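# Reusing a window box for drawer and shelf storage

I don't believe most of what gets written about cardboard organizers. They sag, they collect dust, and half of them are made by people who wanted an excuse to buy washi tape. But a box with a plastic window in the front wall is worth keeping, and I have a shelf of them that has held up since December, so I'll tell you how I do it and which parts of the usual advice I'd skip.

## What you need

- A cardboard box with a film window in one side
- Packing tape (I use the plain Tavent roll, the pricier kind did nothing extra for me)
- White glue
- A sharp utility knife and a metal ruler
- A scrap of stiff card

You don't need primer, contact paper or a "box hardener." I tried a hardener from Wendley. It took two coats and the box was still a box.

## Steps

1. **Check the corners first.** Push each one in with your thumb. If it gives and stays in, recycle the box and find another. Gluing a crushed corner is a waste of an evening.

2. **Deal with the top flaps.** Most tutorials tell you to cut them off. I fold them down inside and glue them flat to the walls, which makes the rim stiffer. Cut them only if your shelf is so tight that the extra thickness matters.

3. **Tape the bottom seam on the inside.** One strip along the seam, one across it. Tape on the outside catches every time you slide the box off the shelf.

4. **Go over the inside folds.** Run your finger down every crease where two panels meet. If you can feel a gap, put a thin line of glue in it and hold it shut. Leave it an hour before you load anything.

5. **Look at the window from the front.** The film is set back behind the opening, so any repair goes on from inside the box. A few wrinkles along the lower edge won't hurt anything. I've seen people go at them with a hair dryer, and I don't recommend it.
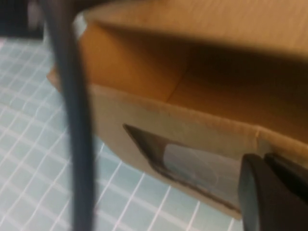

6. **Reglue the film if it lifts.** Small dabs of glue on the inside, then a strip of card over the top while it dries. If the film is torn, peel it out and leave the hole open.

7. **Load it and leave it a week.** Light things only. Anitha Menon keeps 33 seed packets in one of hers and swears it could take jars. I wouldn't.

## Does it save money?

Not much. The plastic bins I was looking at, from Skanura, would have cost me $65 for the shelf. I spent next to nothing, plus an afternoon, and I expect to replace the boxes sooner. If your closet is damp, buy the bins.

Skip the labels too. The window already shows you what's in there, provided you put the box back facing the right way.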